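用中文记账的第三年

我的母语不是中文。每次写博客,我都先在纸上写一遍,然后再打到电脑里,中间要查很多次词典。所以如果有些句子读起来有一点硬,请大家原谅。今天想写的题目是:我为什么用中文记账,以及这件事怎样慢慢改变了我对钱、对词语的看法。

事情开始的时候很简单。我从Plendby搬到这里工作,第一个月什么都不明白。超市的收据很长,上面的字我只认识一半。我把收据都放进一个饼干盒里,想等到周末一起看。可是周末我总是很累,盒子越来越满。到了十二月,我把盒子倒在地上,发现自己完全不知道钱去了哪里。

那时候我正在上中文课,老师要求每天写五句话。我没有什么话可以写。今天天气很好,今天天气不好,我上班了,我下班了。写了两个星期,我自己也觉得无聊。后来我想,为什么不把收据写下来呢?买了什么,花了多少钱,为什么买。这样作业也做了,账也记了。

第一天我写的是:“我买了鸡蛋和一个绿色的菜,不知道名字。”老师在旁边用红笔写:“油麦菜?”第二天我又去买,拿着本子站在菜的前面比较,结果不是油麦菜,是茼蒿。我记得很清楚,因为茼蒿的味道我到现在也不太喜欢。

三年以后,我的本子变成了一个表格。上个星期我看了一下,里面已经有3,071行。我没有想过自己会坚持这么久。我这个人学过吉他,学过游泳,都是买了东西以后就停了。

先说说我用的办法。我试过一个软件,叫Jitenano,是同事推荐的。它会自动把支出分成很多类,还有漂亮的圆形图。用了一个月,我把它删了。软件本身没有什么问题,可是它替我把词都选好了。我买一本旧书,它说是“文化娱乐”;我买一个枕头,它说是“家居生活”。这些词很正确,但是我读的时候没有感觉,好像在看别人的账。我想要自己的词。

所以我回到了最普通的表格,只有四列:时间、东西、钱、一句话。最后一列最重要。每一笔都要写一句话,短的也可以。“下雨,不想走路。”“这个碗比旧的碗深。”“别人都点了,我也点了。”有时候过了半年再看,金额完全不记得了,可是看见那句话,那天就回来了。

我一般晚上九点以后记。在家里记得不好,因为家里有床。公司里有一间小办公室,下班以后可以用,我常常在那里多坐二十分钟,把当天的收据打完再走。桌子是浅色的橡木,边是弯的,我很喜欢它的木纹。

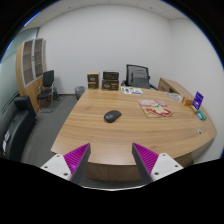 小办公室里的橡木桌,弯弯的桌边。

在这张桌子上我学会了很多量词。记账的人一定要会量词,这是中文课本不会告诉你的理由。一盒牛奶,一袋面粉,一把葱,一头蒜。“一头蒜”我想了很久,因为在我的语言里,蒜也是有“头”的,可是葱没有“手”。后来我知道“一把”是手可以抓住的那么多,就觉得很有道理。从那以后我去买葱,总是先看自己的手。

还有动词。刚开始我只会写“买”。买菜,买票,买咖啡。慢慢地我发现中国人说钱的时候有很多动作。钱可以花,可以交,可以付,可以垫,可以凑,可以搭进去。我最喜欢“垫”。同事们一起吃饭,有一个人说“我先垫上”,我当时以为他要在桌子下面放什么东西,因为那张桌子有一点不平。我低头看了一会儿,大家都笑了。现在“垫”在我的表格里是一个单独的记号,因为垫出去的钱会回来,不能算是花掉的。

“凑单”也是一个值得写的词。为了免运费,你本来只要一样东西,最后买了三样。我的语言里没有这个词,但是有这个行为,所以学到的时候我很高兴,好像一个病终于有了名字。去年我统计过,凑单买来的东西,大部分我都没有用。有一包Pichon的晒衣夹,现在还没有打开,我用的一直是以前的那些。那一行后面的话是:“差九块钱。”

接下来说几个数字,因为记账的文章没有数字好像不太诚实。

去年我一共在外面喝了128杯咖啡。看到这个结果的时候我吓了一跳,我一直告诉别人,我是喝茶的人。现在我还是这样告诉别人,但是声音小了一点。

理发的钱,一次92块。我换过三家店,最后又回到第一家。在便宜的那一家,我说“剪短一点点”,他理解的是“短”,我想说的是“一点点”。这个错误花了两个月才长好。表格里写着:“下次带照片。”

还有电话费。有一段时间我每个月付102块,里面有一个我从来没有用过的服务。因为每个月金额都一样,我看账的时候眼睛就滑过去了。后来是那一列“一句话”救了我。我连续几个月都在后面写“电话”,有一天觉得不好意思,这也算一句话吗?于是我去看详细的单子,想找一点可以写的内容,就这样发现了那个服务。打电话取消它,用了四十分钟,也学到了一个词:“合约期”。

我知道很多人记账是为了省钱。我也省了一些,但是不多。有些钱看清楚以后,我反而更愿意花。比如每个月坐车去Rorgate看海的车票。以前我觉得这是浪费,来回要五个小时,到了以后也只是走一走,吃一碗面。可是我把那些行放在一起读,后面的话是最长的。有一次写了风,有一次写了一只不怕人的鸟,有一次写我在车上睡着了,醒来的时候听懂了后面两个人的全部谈话,他们在说装修厨房。那是我第一次没有努力听,就听懂了。这样的车票我不打算省。

也有不好的时候。春天我有六个星期没有记。那段时间工作很多,收据又回到了饼干盒里。后来我想全部补上,坐了一个晚上,右手一直放在鼠标上,一行一行地往下滚,补到很晚,手腕很酸。而且补的那些话都是假的。我已经不记得为什么买那个灯泡,只好写“需要灯泡”。现在我有一个规则:超过三天的收据只写金额,最后一列空着。空着比编一个好。
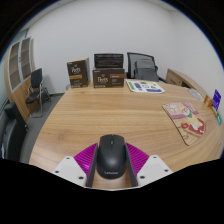 联想的黑色鼠标,在木纹桌上。

说到规则,有几个读者以前在留言里问过我,要不要用自己的母语记。我的意见是,看你想得到什么。用母语记会很快,可是太快了,手写完了,脑子还没有到。用中文记,我每一次都要停一下。“面包”和“蛋糕”我买的时候不区分,写的时候必须区分。那个停一下的时间,大概就是我真正在看账的时间。

当然停得太久也不行。我曾经为了写清楚一个厨房里的小东西,查了半个小时词典。它是用来把锅里的菜捞出来,让水流下去的。先查到“勺”,不对;又查到“筛子”,也不对;最后在店里的价格牌上看见两个字,“漏勺”。又漏又是勺,这么简单。我站在那里很佩服发明这个词的人。

现在我的表格里还有一页,专门放这样的词。漏勺、晾衣架、防滑垫、生抽、老抽。生抽和老抽我买错过两次,第二次做出来的鸡蛋是黑色的,味道可以。还有“抹零”,是市场里卖豆腐的阿姨教我的。她说零头不要了,给我抹掉。我回家查了“抹”,看到的意思是用手轻轻擦过去。两毛钱就这样被擦掉了,我觉得很美,所以那天的账我也没有写两毛,写的是:“抹掉了。”

母亲有时候在电话里问我,钱够不够用。以前我只会说够。现在我会打开表格,翻译几行给她听。她对总数没有兴趣,她喜欢听东西的价钱,一个西瓜多少钱,一双拖鞋多少钱,然后和她那边的比。我们可以这样说一个小时。有些中文的东西我翻译不出来,就直接说中文,所以她现在会说“茼蒿”,发音比我好。

下个月我想试一件新的事,把“一句话”改成两句,第二句必须用一个当天学到的词。可能会很难,也可能只坚持一个星期。如果你也在用外语记账,请在下面告诉我你有几列,最后一列写什么。今天的账我还没有记,只有两笔,一笔是面条,一笔是电池,我现在去写。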